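Cidside Kitchen Store Will Lend You a Fondue Set, and Would Like It Back

Feb 26, 2018 – Ó Ceallaigh, the kitchenware store on Randard Street in Cidside, will start lending out the things people buy once and then keep on top of the refrigerator for the rest of their lives.

The Udness Lending Shelf opens in March with 200 items, among them pasta machines, fish kettles, cake pans shaped like castles and a cherry pitter that the store has failed to sell at three different prices. Membership costs $10 a year. Members may take two items at a time and keep them for a week – two weeks in the case of the ice cream maker, which needs a night in the freezer and a certain amount of courage.

"We have sold this town a great many bread machines," the store said in a statement. "We have also been to its yard sales."

Items should come back clean. The store's idea of clean will be posted by the register, with particular attention to garlic presses. Late returns cost $1 a day, up to the price of the item, at which point congratulations are in order.

The shelf also takes donations. Serving baskets, platters and large bowls are welcome. Fondue sets are not, as the store now has nine.

Sign-up is at the front counter during regular store hours.

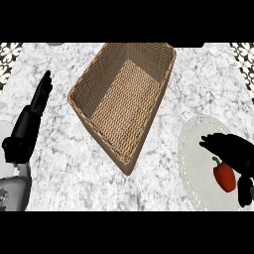
Reading time: 1 min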